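The Table from Walczak Street

1. Before eight

She had the morning for it. One morning, and the man from Oketti coming at noon for whatever was left.

Coat on still. Keys somewhere. She went straight past the boxes in the hall and put both palms down on the table, because that was the one thing she had promised herself, touch it first, decide after. Her mother had paid 313 for it and complained for years. The complaining was half of what she remembered. The other half was soup.

Pale wood, almost no color in some lights. The grain went off on a slant and as a kid she'd called it the river, and ran peas down it. Upstream, downstream. Peas in the lap, peas on the floor, her mother's voice from the stove — again? Again. 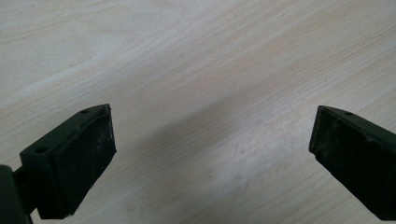

2. The list

The list was on the back of a Restov envelope. Lamp, no. Chairs, one of them, maybe. Curtains stay with the place. Rug, God no. Then at the bottom in her sister's writing, pressed so hard it had gone through: TABLE??

Two question marks. Her sister lived in Plollulum now, 624 miles of highway, and had opinions about everything in this room and had not lifted one box of it.

She called. It rang and rang.

"Did you measure it?"

"Good morning to you too."

"It won't fit yours. I'm just saying. It wont fit mine either."

"So what do I tell him?"

Nothing on the line. Somebody's kettle. Then her sister said, in a different voice, smaller, "Is the cup there?"

The cup. She hadn't thought of the cup in years. White rim, gray inside, a silly little thing, too small for coffee, too wide for an egg. It had sat out on the table every day of their lives and held buttons, then stamps, then their mother's pills, one at a time. You did not move the cup. You wiped around it. Thursday was the day for lifting it, and only their mother lifted it, slowly, like it might go off.

"It's here," she said. She hadn't looked yet. She looked. It was there.

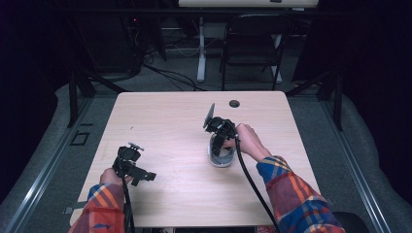

"Take that then," her sister said. "Let him have the rest."

"You want it?"

"No. Yes. I don't know, you take it. Take it and I'll come get it."

Which she wouldn't. Or she would, in May, with the kids, and they'd fight over the thing and someone would cry in the car. Fine. That was something to put on a calender anyway.

She sat down. Ten minutes, she told herself, then the boxes. Oketti had offered 328 for the lot and she'd said yes too fast, she always said yes too fast. She could call back. Tell him the table was out of it, dock her whatever he liked. Where would she even put it? Across the bedroom door. On its end. On the ceiling.

She found a pea in her pocket, no, a bead, off some old coat lining. Set it down at the high end of the river and gave it a push.

Then she picked up the phone and looked for his number.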